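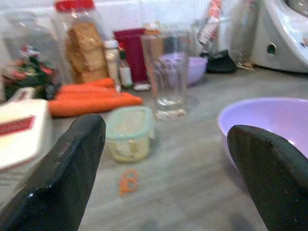
Do I need to book for the Ellside improvised music series? Bookings are recommended, as the room holds 149 and the January program reached capacity on both evenings. Unreserved places are released at the door once the first set has begun.

The series continues under the direction of Noelia Esteban. Each evening consists of 2 sets, the first by a fixed ensemble and the second by players drawn from the open register. Groupings for the second set are posted in the foyer at interval.

The fixed ensemble for the coming program is Vondunska, appearing as a quartet with Jaruwan Thongsuk on prepared piano and Maximiliano Quiroga on bass clarinet. The group will perform Gaete, a single continuous piece of 24 minutes for acoustic instruments and shortwave radio.

Musicians wishing to join the open register should write to the program office, stating their instrument and any power requirements. Previous experience of improvised performance is welcome but is not a condition of entry. Players under 18 must be accompanied by a parent or guardian.

Amplified performers are asked to bring their own leads and to arrive in time for the line check. Stage power is limited to one outlet per player. Laptop performers should supply a balanced output where possible; a small number of DI boxes can be borrowed from the sound desk.

All sets are recorded in multitrack by Elaheh Esfahani. Performers receive a stereo mix on request. No recording is released without the written agreement of every player on it.

The Trultimer commission remains open to composers and sound artists living in the region. One award of $1500 is offered for a new work using no more than five performers. Proposals should include a score, a text instruction or a recorded sketch.

Enquiries about the commission should be addressed to Brenda Ocampo at the program office. Questions about access, including step-free entry and reserved seating near the stage, may be sent to the same address.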